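Comparison of Two Finger Pads for a Hand-Held Gripper
Project report, second semester
Course: Practical Robotics, Solheim Technical College

1. Background of the project

Our group received the task to compare two kinds of finger pads for a hand-held parallel gripper. The gripper is called Vedar in our laboratory. It has no arm behind it. A person holds it and closes the fingers with a trigger, and a small camera on the tool looks along the fingers. The recordings are used later to teach a robot arm the same movement, so it is important that the pads behave in the hand as they will behave on the arm.

The group before us had reported that thin objects turned in the fingers when they were lifted from one end. They believed the pads were too hard. We wanted to check this, and also to see if the camera can show to the operator that an object is turning before it is lost.

2. The two pads

Pad A is the pad that was delivered with the Vedar. It is molded from a firm rubber mix. Pad B was made by us in the college workshop, from a softer mix which we bought from Gorklow. Both have the same mounting holes, so we could change them with one small screwdriver. The change takes 11 minutes for both fingers if the screws are not lost. We lost them two times in the first week and after this we worked over a tray.

We did not change the linkage, the trigger or the camera position during the whole project. We think this was a good decision, although in the middle of the work we were tempted to move the camera a little higher.

3. Test setup

All tests were done on a table in the robotics room. We selected objects which are common in a kitchen or on a desk: rods, plates, lids, small plastic parts. For each object we wrote a short task card with the start position, the grip position and the end position. The operator read the card aloud before starting, and a second student wrote down the result.

The most difficult card was the upright rod. The rod must be gripped near its lower end and kept vertical. The pads have to close at the same time, because if one pad arrives first it pushes the foot of the rod to the side. For the handover version of this card a second operator brings another gripper to the rod at a higher point.

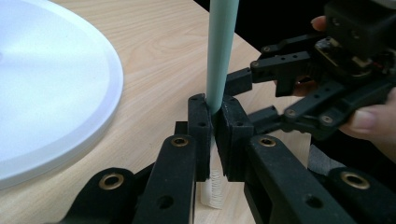
For the handover we agreed on a simple rule of speech. The first operator says "ready" when the lower grip is closed, and the second operator says "have it" when the upper grip is closed. Only then is the lower gripper opened. Before we had this rule, both operators often opened together or both waited. It is perhaps not a technical result, but it improved our trials more than some of the technical changes.

The light in the room comes from the ceiling and from one side. We kept the blinds closed for all trials, so that the shadows of the fingers would fall in the same way each time. In the afternoon this made the room quite warm, and we noted that Pad B felt more sticky to the touch at the end of a long session. We did not measure the temperature of the pads, and we regret this now.

4. How a trial was judged

A trial was good if the object arrived at its end position and did not turn in the fingers in a way that both students could notice. If the two students did not agree, the recording was watched again. If there was still no agreement, the trial was marked as bad. This is strict, but we wanted to avoid that each person is generous with the pad he or she likes better. Three of us had made Pad B with our own hands and naturally we wished it to win.

Altogether we finished 82 trials, divided equally between the pads. The operators changed places after each card. Trials in which the trigger became stuck were repeated and are not part of this number.

5. Results

With the upright rod, Pad B was clearly better. The softer rubber closes around the round surface and gives it a wider contact. With Pad A the rod stayed in the grip, but it leaned slowly to one side when the operator lifted it, and often the lean was only noticed on the recording.

With flat objects the result was the opposite. A plate or a lid must be taken at the rim, and for this the tip of the pad has to go under the edge or press against it without bending. Pad A could do this. Pad B bent away at the tip, and then the object slid on the table in front of the fingers. Some operators learned to come in at a lower angle, which helped, but the movement was slow and looked uncertain on the recording.

The approach to a flat object was also the part where the camera was most useful. The operator can keep both fingers open, bring the gap in line with the rim and correct the direction before touching anything.
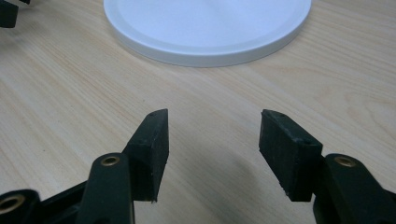
We noticed that beginners look at the object directly, with their head beside the tool, and do not use the camera view on the monitor. After some practice most of them changed to the monitor for the last part of the approach. One member of our group never did, and his results were as good as those of the others. So we cannot say that the monitor is necessary. We can only say that it is comfortable.

For small plastic parts the difference between the pads was too small for a conclusion. Here the position of the hand was more important than the rubber.

6. Wear

Rubber pads lose material at the edges where they rub on the table. We checked both sets with a magnifier at the end of each week. Pad B wore faster, as we expected from the softer mix. Dust was a problem for both. We cleaned the pads with a damp cloth before every session — in the first sessions we had forgotten it, and these trials were made again.

7. Problems

The trigger of the Vedar has a little play, and when the fingers are almost closed, a small movement of the hand is lost. This is annoying in the rod task. We asked the technician if we could exchange the trigger for the one from the older Vunden gripper, but the holes do not fit.

A second problem was our own planning. We wrote the task cards too late, and the first recordings were made with different start positions. They could not be compared and we had to leave them out.

8. Recommendation and next work

For the next group we suggest a pad with two zones, a firm tip as in Pad A and a soft middle as in Pad B. We made a drawing of it, and the mold could be cut in the college workshop in June if the machine is free. The screws for mounting should be one size longer, because the present ones hold only with the last turns of the thread.

The task cards, the result sheets and the drawing of the mold are stored in the project folder in the robotics room, on the shelf below the monitor. The remaining Gorklow rubber is in the same place and should be used before the end of the year.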